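**Trakcombe puts two gripper tips head to head, and we're sharing all of it**

DREKVILLE, February. Hi, it's the bench team at Trakcombe again! We've spent the winter swapping grippers on and off our two-arm table, and today we're opening up the results to anyone who wants them. The full log covers 2,314 pick attempts, plus our notes (some of them grumpy) and the settings files for both controllers.

The question we started with was pretty plain. Our customers pack and sort small stuff: office supplies, craft kits, the odds and ends that turn up in a desk drawer. They kept asking whether they should buy the pointed gripper tip or the wide padded one, and we kept giving them a mushy answer. I got tired of hearing myself say "it depends," so I asked for table time and a big box of stationery.

We ran both tips on the same pair of arms, with the same table, the same fixed camera and the same operators. The padded tip went first and got 836 attempts. The pointed one got the other 1,478, mostly because we kept finding new things to try with it and I'm bad at stopping.

The objects are the fun part. A tape roll lying flat gives you a nice hole to reach into, and a stapler is heavy at one end and slick all over. Thin flexible sheets are a pain for everyone. We put trays and lids on the table too, along with crumpled scraps that sit in a different shape every time you drop them. Everything gets laid out at odd angles on purpose, so neither arm has an easy approach.
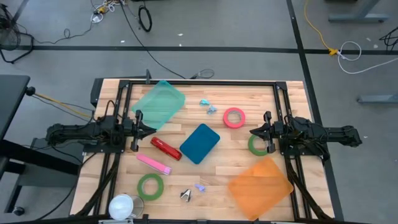
Yuto Uchida thinks we've been too kind to the pointed tip, and told us that a mixed table like ours flatters any gripper that can poke into gaps, so he'd want to see a whole run of nothing but flat sheets before he spent a dime. Fair enough! We pulled the flat-sheet attempts into their own file so you can look at them without the rest, and they're the weakest part of the pointed tip's record by a good margin.

What did we learn? The pointed tip was better on tape rolls, scraps and anything with a rim. It also forgave sloppy aim, which our newer operators loved. The padded tip did better on smooth, heavy things, and it dropped the stapler far less often once we turned the closing speed down. On cups and mugs I couldn't call a winner, and two of us are still arguing over it at lunch.

We compared controllers as well. Skamasis is the one we've shipped for a while, and Filip is our new one, with a softer close and a hand-off mode for passing an item from the left arm to the right. Filip was smoother in the hand-off, no contest. Skamasis was quicker to set up after a tip change, and I still reach for it when I'm in a hurry. If you own Skamasis already, I wouldn't rush to replace it. The hand-off mode is nice to have, but plenty of sorting jobs never use it.

A tip swap took us around 14 minutes per arm, including the camera check, and we think that's too long. A quicker mount is on the drawing board, and I'll write again when there's one I can bolt on and complain about.

Both tips are available now for Trakcombe two-arm tables, sold singly or in pairs. Filip ships with new tables starting this month, and current owners can ask for it as an upgrade. The log, the settings files and the flat-sheet file are free on request from our Drekville office. If you run the same test on your own table, please send us your numbers, especially if they disagree with ours.

**Press contact:** Bench Team, Trakcombe, Drekville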